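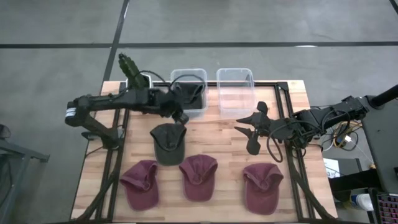
Surely the clasp is the part that fails, a reader wrote under the February post, and the cure is a bigger clasp. The same comment went on to suggest that anyone with a heavy pendant should move straight to a lobster claw and stop worrying.

I have now had enough silver chains apart to disagree with the first half. The clasp gets the blame, as it is the part you touch every day. On the chains I have repaired for myself and family, the usual failure was the small ring joining the clasp to the last link. It had opened at the cut, the chain had slipped through, and the clasp itself still closed with a clean click.

The ring in question

A jump ring is a short length of wire bent into a circle with a cut across it. On a cheap chain the cut is pushed shut and left. On a better one it is soldered. The difference is hard to see from arm's length, so use a loupe and turn the ring slowly until the join comes round. A soldered join shows as a faint line or a slight thickening. An open one shows as a dark gap, or as two ends that do not quite meet in line.

My own test piece was a Valeck curb chain, 50 cm, sterling, sold with a pendant already on it. The end ring was unsoldered on the clasp side and soldered on the tag side. I have seen this on other chains from the same shop in Prorham and I assume it is deliberate. If the chain catches on something, the ring opens before a link breaks or the wearer's neck takes the load. That is a reasonable design for a light pendant. It is a poor one for a heavy locket, where the ordinary weight works at the join all day.

Wire thickness matters more than the diameter of the ring. A wide ring in thin wire is weak, and it gets weaker as it gets wider, for the same reason a long lever moves things more easily than a short one. Given a choice I take the smallest ring that lets the clasp swing freely, in the thickest wire that will pass through the end link.

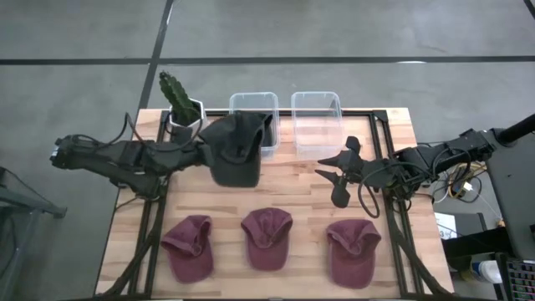
Black cap, with the potted cactus behind.

Bolt ring or lobster claw

The reader's second point deserves a proper answer. A bolt ring is the round sort with a small sliding trigger. A lobster claw has a hinged arm on a spring. Both depend on a spring you cannot see or oil sensibly, and both are sold in grades that look alike in a photograph.

The bolt ring is lighter and lies flat at the back of the neck. Its weak point is the trigger, a short pin that bends if it is dragged sideways. It also comes with a small fixed loop where the jump ring attaches, and that loop is sometimes left open so that it can be fitted without heat. Check it as you would the ring.

The lobster claw takes more pull and is easier to work with cold fingers. It is also heavier, so on a fine chain it creeps round to the front and the pendant ends up under one ear. I fitted one to the Xavier trace chain as an experiment and took it off again within the week. On the Valeck curb it is fine.

Neither will do anything about an open jump ring. Fit a larger clasp on the old ring and you have the same failure with a more expensive part on the end of it.

Closing a ring without solder

Plenty of people have no torch and no wish to own one. A cold-closed ring can be made to hold tolerably well if the ends are brought together properly. I use two pairs of flat-nosed pliers with smooth jaws.

Hold the ring with the cut at the top and one pair on each side. Open it by twisting one hand towards you and the other away. Do not pull the ends apart, as the circle never quite comes back. Thread the clasp and the end link. Twist back, go slightly past the meeting point, then return. Doing this three times, with light inward pressure, leaves the ends springing against each other.

Run a thumbnail over the join. If it catches, the ends are out of line. A strand of sewing cotton pulled round the ring is a stricter test and will find a gap that the eye misses.

For the locket I had the ring soldered. The bench at Drutar charges by the join and did it over the counter in 20 minutes, including the polish. I asked for a 5 mm ring and got one, though a smaller one would have looked neater. 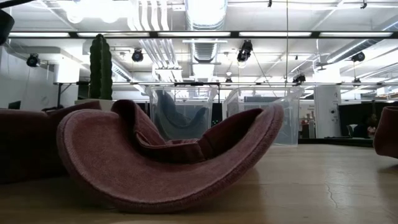 Gold-plated chains

All of the above concerns solid silver. Plated chain is another matter. Heat from soldering will discolour the plating, and the repaired ring has to be plated again or left looking different from its neighbours. Cold closing marks it as well if the plier jaws are at all rough. A layer of masking tape on each jaw helps, at some cost to grip.

I have not found a plated jump ring that kept its colour at the join for long. The present plan is to try gold-filled rings on the plated Valeck and see how badly the two shades disagree. The rings are ordered from Drutar and have not arrived yet.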